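4. Padding the Pipe Run

The Grudstead kit includes one bundle of foam sleeves, black, which look like pool toys for a very serious child. They go over the exposed pipe before the brackets close. Set aside an afternoon, or a February.

4.1 Clear a table. A big one. The kitchen counter will do if you have made peace with whoever cooks there.

4.2 Take the sleeves out of the bag and leave them alone for a while. They have been folded since they left Bavport and need time to remember they are tubes.

Note: Do not speed this up with a hair dryer. We know you own one.

4.3 Measure the bare pipe between brackets. Write the number down – on paper, not on the pipe.

4.4 Cut the sleeve 100 mm longer than your number. Foam squashes up at the ends, and a short sleeve cannot be talked into being a long one.

Caution: Cut away from your hand and put a board underneath. The blade goes through foam with no effort and will treat the tabletop the same way.

4.5 Lay one sleeve on its side and look into the open end. You want a round hole. If yours is more of a frown, roll the sleeve gently under your palm and check again. 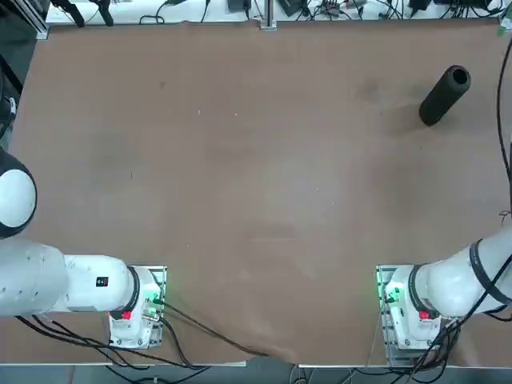
4.6 Slide the sleeve onto the pipe with a slow twist. Pushing straight just makes an accordion. If it sticks, back off an inch and start the twist again.

4.7 Close the brackets finger tight. Final tightening is in section 5, along with part 206, the small wrench you have probably already lost.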